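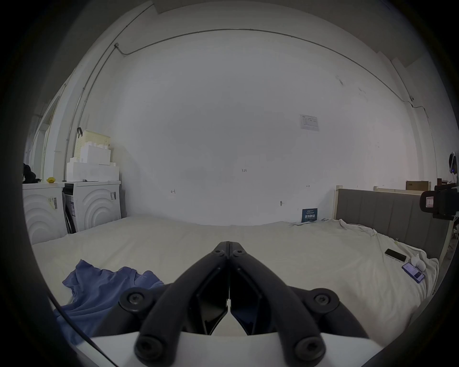
Crumpled blue garment on a white sheet.

Keeping White Sheets White

Wash white sheets on their own. A new dark T-shirt can tint a whole load, and the dye is hard to get out once it has been through the dryer.

Skip fabric softener. It leaves a film that holds on to body oil – pillowcases show it first. Use half a cup of washing soda instead.

For yellowed cotton, soak overnight in warm water with oxygen bleach, then wash as usual. Check for stains before drying and repeat the soak if any are left.

Fill the drum loosely. Sheets that ball up don't rinse well.

Posted by Isauro Cuautle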